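Search this blog

Little chairs, again

So I've gone back to miniature chairs – my March resolution to stop lasted up to 80 hours, if that. The one on the table now is small and dark brown, and I'm completely smitten with the curved rail on its back! 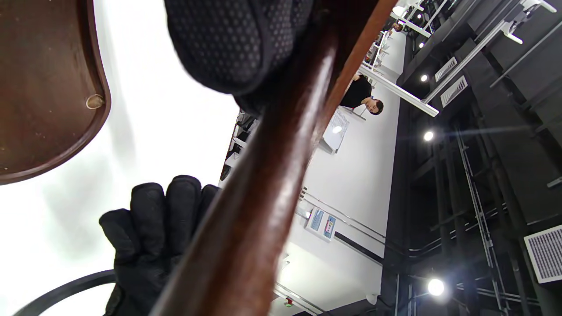
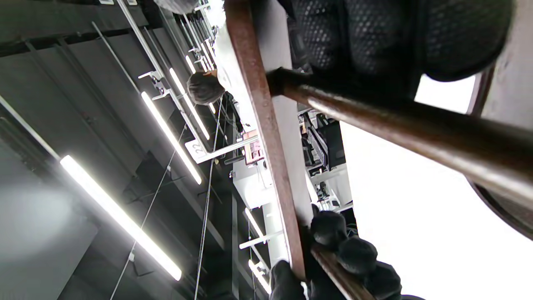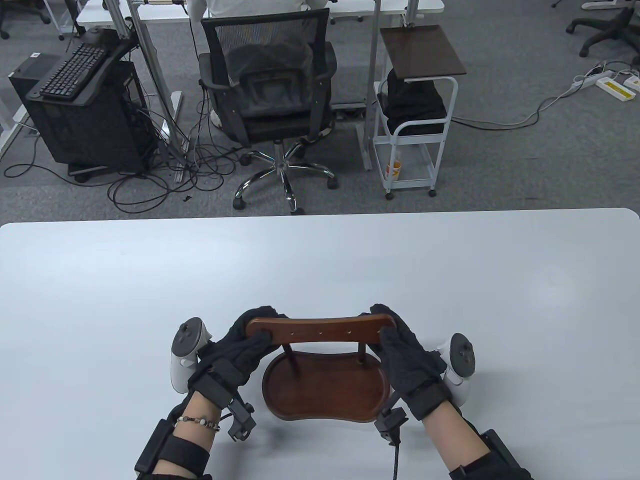 Lollard

I love the three little holes in that rail (and the seat is shaped like a kidney bean, how good is that?). Glossy brown wood does show every fingerprint, so gloves are a must for me. Next on my list is the Litberg rocker, 106 dollars and worth it, I think. Then I really have to clear a shelf.

Contact | © Lollard | Back to top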